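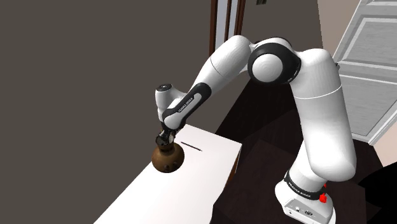 Search this book Go

Chapter 7
Which Gripper Wins?

Grab a jar by its neck, then by its belly. Feel the difference? Your hand switched grips without asking you! In this chapter we put two grippers, the Pratine and the Wallow, through 100 simulated picks each, with the same arm and the same controller. You'll learn to set up a fair trial, log every slip and (my favorite part) argue about the results.

Tae-yang Yeon

© Futik Press | Contact | Back to top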